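## Setting up a two-arm bin task in Cuvari

These steps assume both arms are already calibrated and the planner node starts without errors. If it doesn't, go back to the install page first.

1. Open `task.yaml` and set `arms: 2`. Give each arm its own name. The logs are hard to read when both are called `arm`.
2. Set the table plane. On a glossy top, turn off the depth fill option and type the height in by hand.
3. Mark the bin as a fixed obstacle and as the place target.
4. Start the perception node on port 2427 and wait for package masks to show up in the viewer.
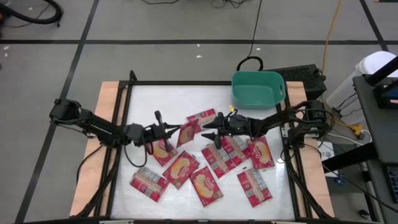
**Can both grippers work on the same package?**

Set `shared_grasp: true` and the planner will allow it. Without that flag, the second arm treats a held package as an obstacle and waits.

### Tuning the grasp

Flat, flexible packages need a low approach angle. Start with `approach_deg: 9` and raise it in small steps if the fingertips drag on the table. Leave `max_retries` at 4.

Shiny wrappers can split into two masks. Sobia Kiani added a merge filter for this, and it is off by default. Turn it on under `filters` and restart the perception node. The planner can stay up.

Save the file, then run:

`cuvari run task.yaml --slow`

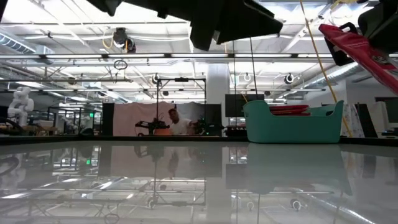
Slow mode caps joint speed and pauses before each close command. Use it for the first run after any change to the config. Press space to step, or `q` to stop both arms where they are.

When the run ends, check `plan.log` for lines marked `REPLAN`. Up to 6 per run is normal. More than that usually points to a wrong table height, so measure it again before changing anything else.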